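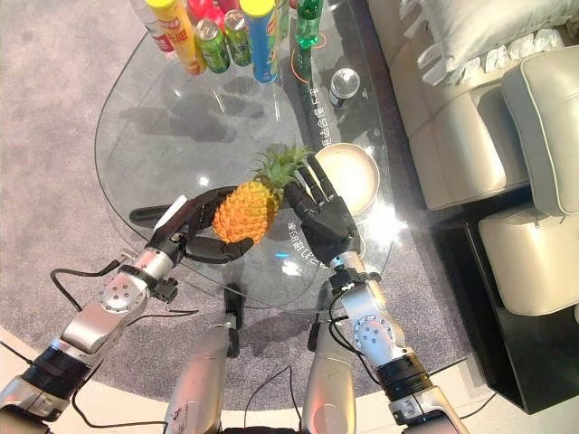 The Cable Whisperer of Kadbridge

Ask Leilani Obi what wears out first on a two-armed robot and she'll answer before you finish the question. Cables! Motors get all the attention, she says, but a thin black lead that loops from the wrist down the forearm has to bend every time the hand does, and it bends thousands of times a week.

Obi looks after the machine at the Kadbridge workshop of Suvavia, where it spends its days picking up household things from a glass coffee table. A pineapple is her favorite test piece. It's lumpy, it's top-heavy with all those leaves, and it takes both hands, one cupped under the fruit and the other spread flat against its side. If one arm is even slightly out of line with its twin, she says, a pineapple will show you long before a soda can does.

So every morning starts at the wrists. She presses each connector home with her thumb, then runs a finger along the cable feeling for stiff spots. Next come the ring screws on the joint housings, which she marks with a dab of paint so she can spot one that has crept. After that she opens and closes all ten fingers slowly and listens (really listens, with the radio off) for a dry click.

Repairs happen at a bench by the window. Her colleague Everett Benavides can swap a finger in 2 minutes, but a wrist cable takes the pair of them most of an afternoon, and the slack has to be just right. Too little and it pulls at full reach. Too much and it snags on the elbow.

Their logbook reached entry 859 in July 2018. It reads "left thumb, new tendon, grips fine," followed by a small drawing of a pineapple.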